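Marks on a glossy plastic tablecloth after fruit

Posted by Jonalyn Macapagal in Kitchen and Dining

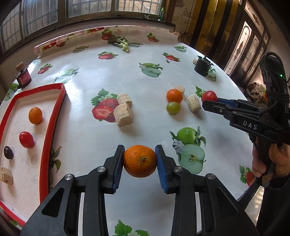 Mandarins, grapes and tomatoes on the fruit-print cloth.

The cloth is white, glossy plastic with a printed strawberry pattern. Mandarin juice left overnight in March has dulled the surface at one end. Washing-up liquid made no difference. The red-rimmed tray has a brownish oval ring on its floor as well. Can either be cleaned without lifting the print?

Vlastimil Šimko
Dissolve 5 g of bicarbonate of soda in 500 ml of warm water. Lay a soaked cloth on the mark for ten minutes, wipe, rinse, dry. Do not scrub over the strawberries. If the gloss has gone, the coating is etched and will stay that way. The same solution is safe on the tray, and there you can rub harder.

Edem Dramani
Just buy another one. Ours was cheap.

Kwadwo Aryee
Agree with Vlastimil, except for the time. I would stop at five minutes on printed plastic. Avoid acetone and cream cleaner. Test a corner first.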